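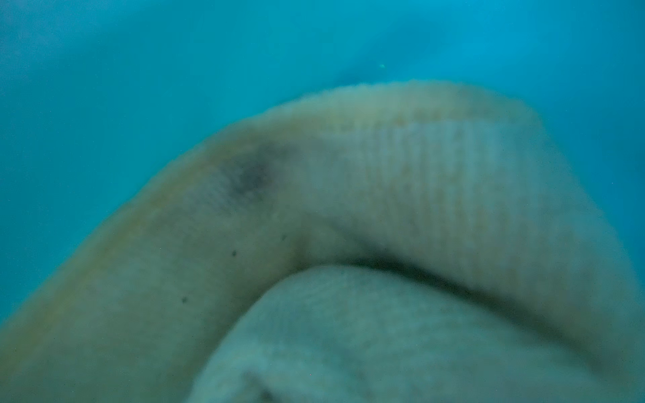

Keeping clothes clean on a long trip

Most of these tips come from a walking trip where we carried one small bag each and stayed in rented rooms. They work just as well in a city hotel.

Washing in the sink

Most hotel sinks have a stopper that leaks. Carry a flat rubber one, or push a balled-up sock into the drain. Fill the sink before you add the soap, and use less than you think. A capful of liquid is too much for two shirts.

Wash things at night, as soon as you get in. Shirts washed at 9 p.m. are usually ready by breakfast in a heated room. In Lillolum in November the radiators went off at ten and we put on damp socks two mornings in a row.

Roll each piece in a dry towel and stand on it before you hang it up. This does more than wringing and it doesn't pull the seams.

Knitwear

Pack one sweater and wear it on the travel days. Fold it and put it at the top of the bag. Hangers leave points in the shoulders.

A sweater rarely needs a full wash on a trip. Air it over a chair by an open window and sponge off any marks with cool water. If you do have to wash it, use cool water, press it gently, and dry it flat on a towel. Allow a full day, two if it's thick - don't start the night before a bus.

Using a laundromat

Small towns often have just one, and it may not be signposted. In Skastevov ours was behind the bakery and closed all day Thursday. Ask at the front desk before you carry everything down there.

Bring coins. The machine in Britden took nothing larger than a 500 coin, a wash was 1,000 and the dryer was another 500 for a short cycle that left the jeans wet at the waist. The corner store wouldn't give change unless we bought something.

If you pay for a drop-off service, ask whether the price is by the piece or by weight. We paid 3,000 for one bag by weight and the hotel wanted nearly that for the shirts alone. Take out anything wool first. Drop-off laundries tend to put it all through on hot.

Drying line

A braided elastic line needs no clothespins. Hook it across the shower or between two window handles. Don't tie it to a sprinkler head or a lamp.

Shoes

Stuff wet shoes with newspaper and change the paper once before bed. Keep them away from the heater or the soles may come loose. Take out the insoles and dry those separately.

Smells in the bag

Keep worn clothes in a cloth bag, not plastic. Put a dry bar of soap in with them. At the guesthouse on Hrytsenko Street we hung the empty backpacks on the balcony overnight and that took care of most of it.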